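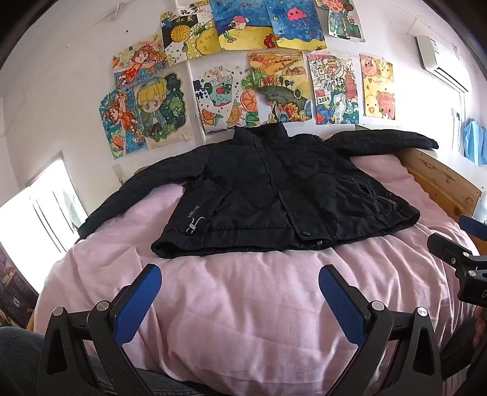

**Lilian Temba**
Test technician, end effectors

## 6. Comparing finger pads on the hand-held gripper

Use this section when you have more than one set of finger pads for the Brollex hand-held gripper and need to choose between them for garment work. It assumes the camera has been calibrated (section 4) and the trigger travel has been set (section 5). If you have changed the linkage arms since then, go back and do section 5 again.

The instructions cover the blue textured pads and the smooth Mancuso pads. Zustik pads fit the same fingers but are thicker, and need the closed gap reset before step 6.2.3.

### 6.1 Laying out the garment

A quilted jacket makes a good first garment. It slides on itself, the filling compresses under the fingers, and the zipper gives you something hard to run into. Lay it on ordinary bedding or a padded table. A bare benchtop gives better results than you will see in a home and should be recorded as a separate surface.

1. Close the main zipper and any pocket zippers.
2. Lay the jacket face up with the hem toward you and the collar away from you.
3. Spread the sleeves away from the body. They don't need to be straight or to match.
4. Leave the drawcord toggles where they fall.
5. Smooth out large folds in the body with the flat of your hand. Leave the small creases.

**Note:** Black fabric in front of a bright window will fool the auto exposure. Lock the exposure on the garment before you start and keep it locked for every pad set in the comparison.

### 6.2 Fitting the pads

1. Switch the gripper off and let the fingers open fully.
2. Loosen the pad screws from behind the finger. Do not lever the pad off from the front.
3. Wipe the finger face with isopropyl alcohol and let it dry.
4. Fit the new pad with the texture running across the finger.
5. Tighten the screws by hand, then a quarter turn with the driver.
6. Close the fingers on a sheet of paper and tug. The paper should hold along the full length of the pads. If it pivots, one pad is sitting crooked.

**Caution:** The linkage arms close with the fingers. Keep fingertips and loose cuffs away from the pivot screws whenever the gripper is powered.

### 6.3 Running the grasps

Do all the grasps for one pad set before changing to the next. A full run is 17 grasps per set and uses the same operator throughout. Swapping operators halfway through shows up in the numbers more than the pads do.

1. Start a new recording and say the pad name aloud.
2. Bring the open fingers up to the hem, just short of the fabric. Hold for a moment so that both fingertips can be picked out in the recording.
3. Move forward and down until the lower edges of the pads touch the bedding.
4. Squeeze the trigger at an even rate to full travel.
5. Lift to knee height, wait four seconds and set the hem back down.
6. Open the fingers fully before backing away.
7. Re-lay the hem and repeat at the next grasp point.

Take the grasp points in this order: hem beside the zipper, hem midway to the side seam, cuff, pocket edge, collar. Work back through the list until the run is complete.

**Note:** Count a grasp as picking up bedding if the sheet lifts with the garment at any time, even if it drops away later. Textured pads are more prone to this than smooth ones when the bedding is soft and already rumpled.

**Caution:** Do not close on metal snaps or on the zipper slider. The pad will mark, and a marked pad has to be left out of the comparison.

### 6.4 Scoring

Play back each recording and enter one of the following for every grasp:

| Code | Meaning |
|------|---------|
| H | Held for the full wait |
| S | Slipped but still held at the end |
| D | Dropped |
| B | Bedding lifted with garment |
| X | No grasp, fingers closed on air |

B can be entered along with any other code. If you can't see the fingertips at the moment of closing, repeat the grasp; don't guess from the sound of the trigger.

For the Deterura trials in February we logged almost 327 grasps over the two pad types. The blue textured pads gave fewer S codes on the hem and more B codes everywhere. At the collar there was little between them. Your own garments may behave differently, especially anything with a coated shell, and a knit will need its own run.

### 6.5 If the results look wrong

- **Many X codes at the hem.** The approach is too high. An elasticated hem curls up and the fingers pass over it. Lower the wrist and repeat.
- **One finger always slips first.** Check for play in the pivot screws on that side. Re-tighten as described in section 5.
- **Tracking drops out mid-lift.** The walls may be too plain or the window too bright. Turn so the camera takes in more of the room, or draw the blind partway.
- **Scores fall off late in the run.** Lint has built up in the texture. Clean the pads after every eight grasps with a dry nylon brush, and note the cleaning in the log.

Store pads flat, face to face, with a strip of release paper between them. See section 7 for replacement intervals.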